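Erkavum Replacement Insoles and Flat Laces for Canvas Footwear

Sold by Cesten Footcare Supply

Product overview

The Erkavum line consists of removable insoles and matching flat laces intended for canvas sneakers and similar low shoes. The line was developed for schools, sports clubs, hotels and care homes that keep shared or issued footwear and need to extend its working life. It is also available to individual customers through the Cesten online store and at the Drillimholm showroom.

Each insole is made of a foam base with a woven cotton top cover. The base is 7 mm thick at the heel and tapers toward the toe. The cover is stitched and bonded to the base along its full edge, so that the insole may be removed, washed by hand and returned to the shoe without the layers separating.

Insoles are supplied in white only. Laces are supplied in white and in black.

Selecting a size

Insoles are offered in 8 lengths. Customers should measure the insole already in the shoe, from the back of the heel to the tip of the toe, and choose the nearest length that is equal or greater. Any excess may be trimmed at the toe with household scissors, following the curved guide lines printed on the underside. The heel should not be trimmed.

Where the original insole is missing, measure the inside of the shoe with a strip of stiff paper. The size marked on the tongue is not a reliable guide, as makers differ considerably in how they allow for the toe.

Removing and fitting an insole

Loosen the laces fully before starting. Lift the old insole at the heel and draw it out slowly toward the opening. In many canvas shoes the insole is held by a light adhesive, which usually gives way under steady pressure. Insoles that have been glued along their whole length should be left to a shoe repairer.

Brush out the inside of the shoe and allow it to dry completely. Slide the new insole in toe first, press it flat under the arch, and settle the heel last. The edge should lie level all the way around - a raised edge will wear through the cover and may cause blisters.
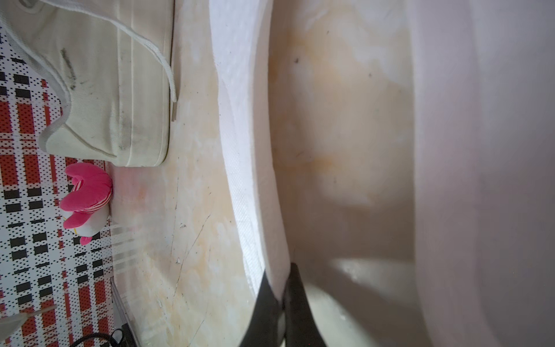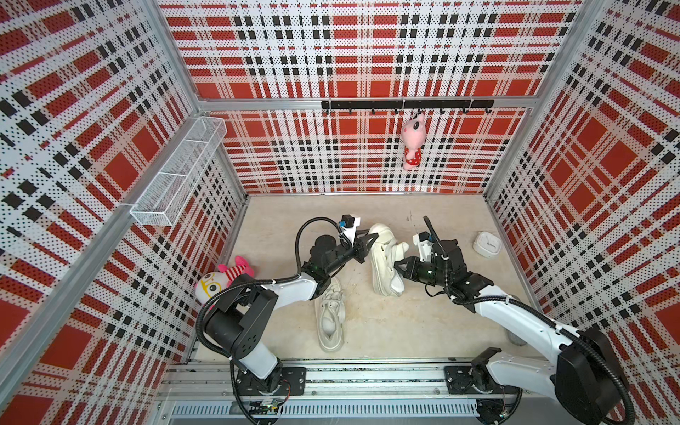
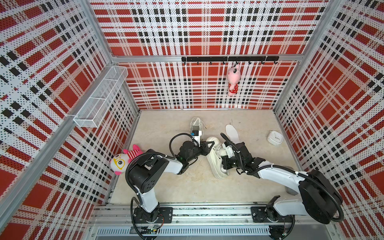
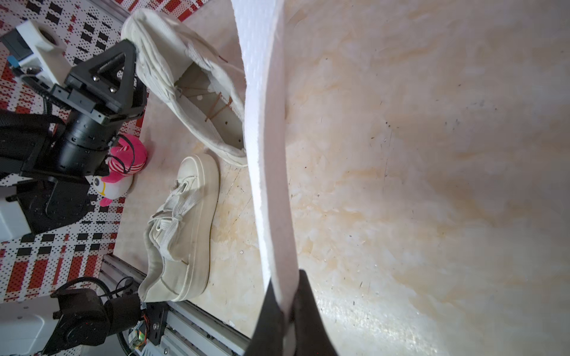 White canvas sneaker beside a separate shoe insole.

Care and cleaning

Insoles should be washed by hand in lukewarm water with a mild soap. They should not be soaked overnight, placed in a washing machine or dried on a heater. Press out the water between two towels and leave the insole flat in a ventilated room until fully dry. Drying may take longer in December and the other cold months, and institutions are advised to hold a second pair for each shoe in regular use.

Laces may be machine washed in a closed mesh bag. Bleach will weaken the cotton and is not recommended, even for white laces.

Marks on canvas uppers are best treated while the insole and laces are out of the shoe. A soft brush and a paste of baking soda and water are suitable for most light stains. Rubber edging may be wiped with a damp cloth.

Ordering and packaging

Individual pairs are packed in a paper sleeve with a printed fitting guide. Institutional orders are packed in cartons of 200 pairs, which may be divided among sizes at no added cost. Orders of 800 pairs or more are shipped directly from the Abeysekara warehouse and require a written order form.

Laces are sold separately. Please state the number of eyelets when ordering, as lace lengths are matched to eyelet count and not to shoe size.

Returns

Unused insoles may be returned in their original sleeve. Trimmed insoles cannot be accepted unless the product is faulty. Faults in the stitching or bonding should be reported with the batch code, which is stamped under the heel. Cesten will replace the pair or refund the purchase price, at the customer's choice.

Institutional customers should direct questions to the Drillimholm office, which also keeps sample sets of every length for loan. Loan sets are to be returned untrimmed.

Page last revised Thursday, June 2, 2022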